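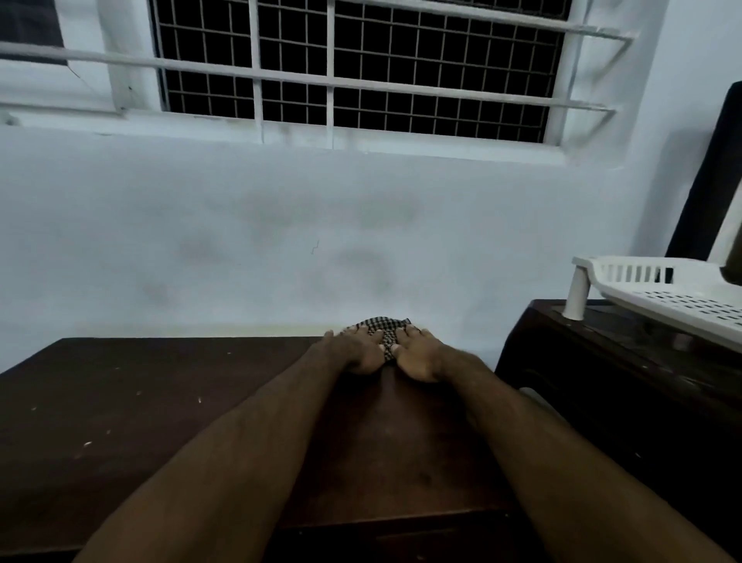 Do Security Cameras See Everything?

You have probably walked past a security camera today. There may be one over the school door, one at the bus stop and one or two inside the grocery store. Lots of people think these cameras catch everything that happens. The companies that sell them don't mind if you think so. But is it true? Let's check.

What is a security camera system?

A camera by itself only makes pictures. To be useful, the pictures have to go somewhere. In most buildings they travel through a wire, or through the air by Wi-Fi, to a recorder. A recorder is a kind of computer with a lot of storage space. Special software sorts the video by camera and by time, so that a person can find it later.

That software is the part people forget. Without it, looking for one moment would be like looking for one page in a library where every book has had its cover torn off.

Claim 1: "Someone is always watching."

Usually, no. Think about a shopping mall with 221 cameras. (The one in our town of Ukent, Pennington Mall, has that many.) If the guard's desk has two screens, how could one guard look at all of those pictures at once? The software can chop a screen into little boxes, but the more boxes you have, the smaller each one gets. People also get tired. Try staring at a picture of an empty hallway for ten minutes and see how well you do.

Most video is never seen by any person at all. It is saved for a while in case something goes wrong. If nothing does, the recorder saves new video on top of it, and the old video is gone.

So a sign that says "You are being watched" may really mean "You are being recorded, and maybe somebody will look." That wouldn't fit as nicely on a sign.

Claim 2: "You can zoom in on anything."

You have seen this in movies. A detective says "Enhance!" and a blurry blob turns into a perfect license plate. Real cameras can't do that.

A digital picture is made of tiny colored squares called pixels. When you zoom in on a saved picture, the squares just get bigger. If a face was only a few squares wide when it was recorded, there is no hidden face waiting inside them.

Some programs do make blurry pictures look sharper. Be careful with these. The program is guessing. It has looked at lots of other faces and it fills in what a face might look like. A good guess is still a guess, and it could look like the wrong person.

Some cameras have a lens that can really zoom, but it has to be zoomed in at the time. And while it is looking closely at one thing, it misses whatever is going on beside it.

Try it yourself: Ask a grown-up to help you take a photo of a cereal box from across the room. Now zoom in on the photo. Can you read the small print? Walk closer and take another one. Which would you trust more?

Claim 3: "Smart cameras know what they're looking at."

This is the newest claim, and it deserves the hardest look. One camera maker, Fomar, says on its box that its camera "knows a person from a pet." Does it?

The camera doesn't know anything the way you do. Its software has been shown huge numbers of pictures marked "person," "dog," "car" and so on. It learned which patterns of light and dark often go with each word. When it sees a new picture, it picks the word that fits best.

Often it is right. Sometimes a coat on a hook gets called a person. A spider walking over the lens can set off an alarm in the middle of the night. Rain, fog and shadows cause trouble too.

Ads tell you about the times it worked. A good question to ask is, "How often was it wrong, and who did the counting?" If the company tested its own camera in its own bright, tidy office, that doesn't tell you much about a dark parking lot in the rain.

Claim 4: "The camera was there, so we have proof."

Maybe. Here are three things that can spoil it:

The clock was wrong. If the recorder's clock is off by an hour, people may search the wrong part of the day.

The recorder was full or broken. In April the Drendon library, near us, went to look for video of a bike rack and found that the recorder had stopped saving. The little green light on the camera had been on the whole time. All the light meant was that the camera had power.

The camera was pointing the wrong way. A camera sees only what is in front of it. It can't look around a corner or through a truck.

Are cameras useless, then?

No. Video has helped find lost children, and it has shown that people who were blamed for something didn't do it. A shop owner can check a back door without walking to it. Those are good uses.

But cameras cost money, and they record everybody, including people who are only buying milk. Before a school or a store puts one up, it is fair to ask:

What is it supposed to help with?
Who can look at the video?
How long is it kept?
Does anyone check that it still works?

If the answer to the last one is "It has a green light," keep asking.

Words to know

Pixel: one of the tiny squares that make up a digital picture.
Recorder: the machine that stores the video.
Software: the instructions that tell a computer what to do.
False alarm: a warning about something that isn't really happening.

Last updated May 2021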